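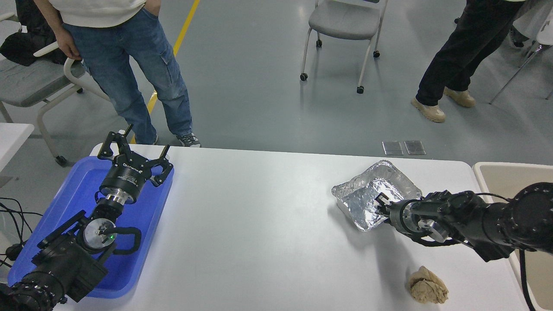
DAYTON, Ohio, January - A robotics group at Dillano has published results from a study of how two-armed robots handle light, easily bent containers, and reports that much of the damage comes from the first moment of contact.

The work, led by Nikola Kołodziej, looked at foil trays, paper and thin plastic, the kind of packaging that passes through kitchens and packing rooms every day. A rigid box can be gripped almost anywhere with the same force. A foil tray can't. Its walls fold under a light push, and once a wall has folded the robot's earlier estimate of the tray's shape is wrong.

Kołodziej's team recorded 2928 trials over 18 weeks on a bench with two black arms, both fitted with thin-fingered grippers. In each trial an operator guided the arms through a short job, such as moving a foil tray across the table or setting it down on a larger plastic one. The recordings were then used to train a control policy, which the group calls Oltura.

Most policies of this type predict where the hand should go next. Oltura also predicts how far the object is likely to give when the fingers reach it. If the tray gives more than expected, the arm slows and the policy plans again from the new shape. The check runs 20 times a second.

The group compared Oltura with a second policy trained on the same recordings but without the prediction of how much the object would give. Each was run 120 times on foil trays that had not been used in training. Oltura finished more of the jobs and left fewer trays too bent to use. The largest difference came in jobs where one arm had to hold a tray steady while the other placed something in it.

"We expected the lifting to be the hard part," Kołodziej said. "When we went back through the recordings, the tray had usually been bent before it left the table. The fingers came in a little fast, the near wall folded, and everything after that was a recovery."

Trays that were already wrinkled proved useful in training. Early sessions used only new ones, and a policy trained on those did badly as soon as it met a tray with a dent in it. The operators began keeping used trays in rotation, along with crumpled paper and other odds and ends from the supply shelf. Kołodziej said the change was made partly to save on trays and was kept after the scores went up.

The method has limits. It was tested on empty and lightly loaded trays, and the paper says nothing about hot or wet contents. Shiny foil also remains a problem for the cameras. Under bright overhead light the walls of a tray can wash out, and the policy then tends to misjudge the height of the rim. Turning down the lights helped in some sessions, but the group does not treat that as a fix, as a working kitchen would rarely be able to do the same.

Speed is another open question. Oltura is slower than the policy it was compared with, mostly in the last stretch before contact. The team says some of that time could be won back by moving faster through open space and saving the careful approach for the end. That version is being tested now.

Bednarek, a maker of packing equipment, paid for part of the bench time and has asked for a follow-up study on lidded trays. Lids bring their own trouble, Kołodziej said, as the edge has to be pressed down evenly on opposite sides and a small error on one side lifts the other. The two arms will need to share what they sense at the fingertips, which the present setup does only in a limited way.

The recordings will be released under the name Zokard later this year, together with the notes the operators kept during the sessions. Failed trials will be included. The group said other labs had asked for those in particular, as most shared collections are trimmed to the runs that went well.

A talk on the work is planned for Friday at 4 p.m. in the main building. It is open to staff and students from other departments, and the bench will be running afterward for anyone who wants to see it.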